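Filed under: Opinion, Local | 9 comments | 61 shares

Pinmont wants to close the Primville library branch at 5 from December. Saves money, they say. For who? Most people I know get off work at 5. Kids need somewhere warm to do homework, older folks want the papers and a chair. Cut the hours, then point at low numbers, then cut the rest. Seen it before, teh pool went that way.
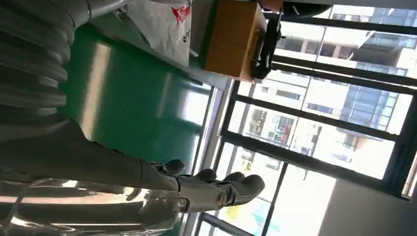
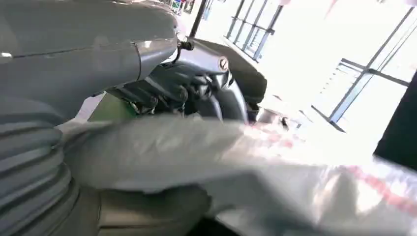 Aileen Villanueva wrote back that mornings are dead and should go first, open at noon, stay till 8. Fine by me. Just dont lock up at 5.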